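Ristunden plate and cup, beige and blue
Esterier tableware

Sold as a pair
Item group: everyday table
Color: beige plate, periwinkle-blue cup
In stock

Ristunden is a round, shallow plate with a wide flat rim and a small straight-sided cup in a pale periwinkle blue. The two are sold together and meant to be used together: the cup on the plate, with space left over for a cookie, a slice of toast or a spoon and a tea bag. Either piece can be used alone.

The plate is a grayed beige, a shade or two darker than cream. It was picked to go with white tables and white dinnerware without matching them exactly. If you already own the Cateo bowls in sand, the plate is a close neighbor but a little cooler. Hold them side by side in daylight before you buy a full set.

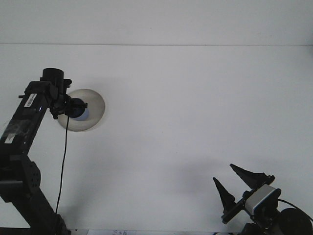
Ristunden plate on a white tabletop. The rim color is closest to true in even light.

About the plate

The plate is low and nearly flat, so it stacks close and takes up little height in a cupboard. The rim is plain, with no pattern or colored band. Sauces and anything runny are better served in a bowl. For toast, fruit, sandwiches and cake it works well, and it is wide enough to serve as a small lunch plate.

The unglazed foot ring underneath can feel slightly rough when new. Rub it with a damp cloth before first use. On soft wood or a lacquered table we suggest a placemat.

About the cup

The cup has no handle. It is sized for espresso, a short coffee, juice for a child or a soft-boiled egg with a napkin tucked around it. Hot drinks will warm the wall of the cup, so let them stand a few minutes or fill it only partway. Some customers keep it by the sink for toothbrushes, and one of our store displays uses it for pencils.

The blue reads darker inside the cup and lighter on the side facing the light. Screens differ a good deal on this color. The sample card in our stores is the best guide, and we mail cards free of charge on request.

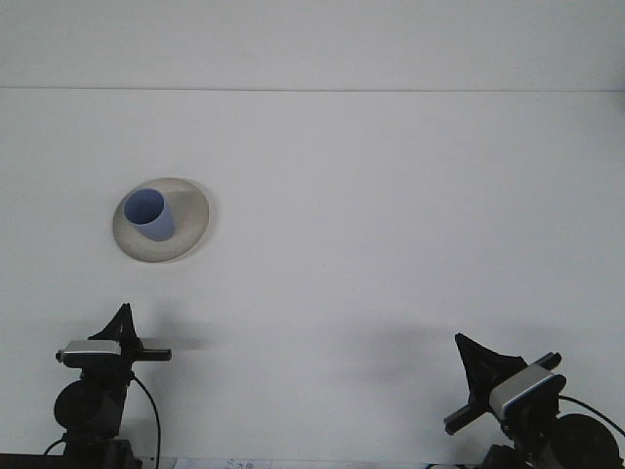 Ristunden cup standing on the plate, left of center, with the beige rim showing on the right and lower side.

Using them as a set

The plate has no well or ring to hold the cup, so you can put it in the middle or push it to one side. Off to the side leaves the most room for food. When carrying the two together, keep a thumb on the cup – it will slide if the plate is tipped.

Care

Dishwasher safe, top rack for the cup.
Microwave safe. Not for oven, broiler or stovetop.
Do not move straight from the freezer to hot water.
Gray marks from flatware come off with baking soda and a soft sponge.
Stack plates with a sheet of paper towel between them if they will be stored for a long time.

Delivery and returns

Each set ships in one box: 2 pieces, wrapped separately. Orders placed before noon on Tuesday go out with that week's truck, and later orders go the week after. Please report breakage within 72 hours of delivery and keep the box until you have heard from us. We replace broken pieces one for one. You don't need to send back the whole set.

Unused sets can be returned to any store that carries Esterier. Single pieces from an opened set can be exchanged for the same piece only.

Production

The shape was drawn by Soudabeh Golestani and the colors were set by Walid Zoubi. The first run is 2000 sets. A second run is planned for June in the same colors, and small shade differences between the runs are normal. If you are adding to a set you already own, write the run number from the box label in the order notes and we will match it while stock lasts.

Trade orders

Cafes and guesthouses can order plates and cups separately by the carton. Contact Hala Nassar at the Nassar trade desk for carton prices and samples.

See also: Cateo bowl, sand. Cateo serving dish, white.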